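Sat 2 May
Refurbishing Workshop, Bench 2. Entry by Hamish Purves.

The Madulon trial continued on the Clarketti lot, which consists of 162 office towers received for teardown. The purpose of this entry is to record how the bench staff's duties are altered by the arms, as requested by Dula management. Output figures are kept separately.

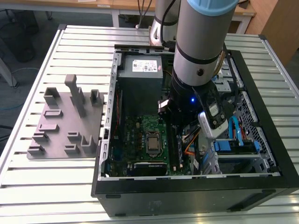

Bench 2, arm over open tower; parts fixture at left.

Under the former procedure one technician opened, stripped and sorted each unit alone. Two technicians now share the bench. One prepares cases and removes side panels; the other supervises the arms and records every stop. Sorting has moved to the Tennant room, and staff there have asked for a second stool. 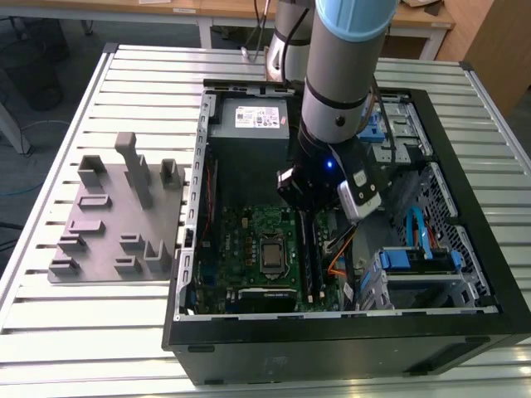 Staff rotation remains unresolved. The supervising post is lighter on the wrists but requires constant attention, and both technicians reported fatigue by late morning. The tower is laid on its side with the fixture plate to its left, so anyone stepping in to assist should approach from the side away from the plate. Shifts at the supervising post will be limited to 2 hours pending review. Cable release remains a manual task.
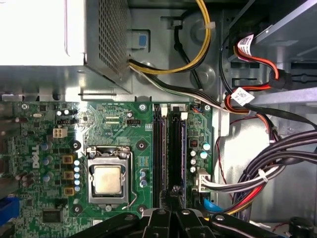
Will the bench positions be reduced when the trial ends?
Current staffing is confirmed through November, and any change after that date will be discussed with the bench staff first.

Outstanding: revised stop log, 16 blank forms to be printed. Training hours for the supervising post to be entered under the regular code.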